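Drusberg Desk Notes: a corpus of short how-to notes about everyday office life

README, last revised 11/15/19

Welcome, and thank you for taking the time to open this file before opening the others. We know how tempting it is to go straight to the data, and we have done it ourselves with other people's collections more often than we would like to admit. This one has a few oddities that will cost you an afternoon if you run into them cold, so please do get yourself a cup of something and read at least as far as the section on known problems.

What is in the collection

Drusberg Desk Notes is a set of 400 short written notes in which office workers explain to a coworker how some small thing is done. The subjects are as ordinary as can be: where the spare toner lives, how to book the big meeting room, what to do when the coffee machine blinks, how to label a parcel so that the front desk will take it, how to share a desk with someone who works different hours from you. Each note is written the way people write to someone down the hall, with all the half-sentences and afterthoughts left in (we are very fond of the afterthoughts).

The notes came out of the Bralum project, which was looking at how people give instructions when they can assume the reader already knows the building. If you have ever been told that the envelopes are "in the usual drawer" on your first day somewhere, you will see at once why we found this interesting. A good share of what makes a note useful is left out of it on purpose, and the collection was put together to let people study just that.

The longest notes are the ones about desks. People will explain the mail in two lines and then go on for a page about where the mouse goes, who may move the power bank, and which cable should be left alone.
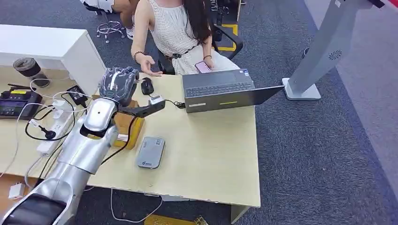

How the notes were gathered

Writers were given a prompt card with a situation on it and asked to write a note to a coworker. The card never told them what to mention, only what the coworker needed to get done. There are 80 different cards, and every card was answered by five writers, which makes the full 400. Nobody was given a word limit. Most writers stayed under a page, and a few got carried away, bless them, especially on the card about the shared refrigerator.

Writing took place during October, in ordinary working hours, with people at their own desks. We asked them to type straight into a plain text window and to leave spelling mistakes alone. Some fixed theirs anyway. You will find that the notes by those writers look a good deal tidier than the rest, and we have not tried to even this out, because we could think of no fair way to do it.

Each note was then read by two readers, who marked every place where the writer leaned on something the coworker was expected to know. We call these places "leans" throughout the files. A lean can be a single word, such as "the" in "the cupboard" when no cupboard has come up before, or it can be a whole sentence. Where the two readers disagreed, a third reader made the choice, and the original marks of both were kept.

What the files look like

There are four files besides this one.

notes.txt holds the notes themselves, one after another, with a blank line and a note number between them. Line breaks inside a note are the writer's own.

cards.txt holds the text of the prompt cards. The card numbers match the first two digits of the note numbers, so note 233 is the third answer to card 23, and note 801 is the first answer to card 80. Cards below ten are padded with a zero.

leans.tab holds the marks, one per row, with the note number, the starting character, the ending character, the reader (A, B or C), and the type. Characters are counted from zero, and the ending character is the one just after the lean, in the way most programming languages like it.

types.txt explains the lean types in plain words, with a sample or two for each. We would ask you to read this one slowly. The difference between "place" and "habit" sounds obvious and then gets slippery: "the tray by the window" is a place, "the tray we always use" is a habit, and "the usual tray by the window" kept our readers talking through most of a lunch.

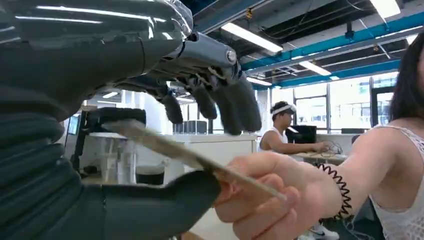 The other type that causes trouble is "owner," which covers any spot where the writer expects the coworker to know whose thing something is. In offices this is a surprisingly delicate matter. A stapler may sit on one desk for years and still belong, in everybody's mind, to somebody two desks over, and writers almost never spell this out. They say "ask first" and leave it there. We marked those as owner leans when the thing was named and as habit leans when it was not, and we admit that a different team might well have gone the other way.

Known problems

Card 23 was printed with a missing word. It should have read "Your coworker has to send a parcel before lunch," and the word "send" was left out. Three of the five writers guessed right, and two wrote about receiving a parcel instead. We kept all five, and you may want to set them aside if you are comparing answers card by card.

The readers got stricter as they went along. This is a common enough thing with this sort of work, and we caught it late. The first 82 notes were read a second time to bring them in line with the others, and the marks you have are from the second reading. The first-reading marks for those notes were not saved, for which we are sorry.

A few notes mention paper goods made in the office by hand: trays, dividers, little stands for forms and so on. Writers used "tray," "box," "rack" and "holder" for these more or less as they pleased, sometimes all in one note, and we did not try to sort out which was which. If your work depends on object names, please go carefully here.
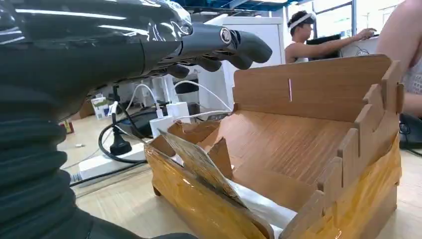

Handmade cardboard tray with a wood-grain print and a narrow slot in the back panel.

Names of people were replaced with job words such as "the front desk" or "the night person." Names of firms were changed as well. Wherever you see Postma in a note, it stands for the company that delivers supplies, and Cometti stands for the company that looks after the coffee machine. Both were put in by us, so please don't read anything into how often they come up or how much people grumble about them (they do grumble, mostly about the coffee).

What it is good for, and what it is not

We think the collection suits anyone studying written instructions, reference to things the reader cannot see on the page, or plain workplace writing. It has been pleasant to teach with too, and students take to it quickly, perhaps on account of the refrigerator notes. It can be used for training small text models if you keep its size in mind.

Please don't use it to draw conclusions about how well any one writer does their job. The writers were told that this would not happen, and they wrote more freely for it. It is also a poor choice for anything to do with spoken instructions. We tried reading a handful of notes aloud and they sounded like telegrams.

Changes and corrections

Version 2 fixed the character positions in leans.tab, which were off by one in any note containing a tab. It also added the missing blank line after note 401, the first answer to card 40. The notes themselves are unchanged from version 1, so anything you have built on notes.txt alone will still work.

If you find a mistake, send the note number, the characters in question and a line on what you think is wrong to the Bralum project desk at Drusberg. Corrections to the marks are collected and go into the next version together, and corrections to this README are made as they come in.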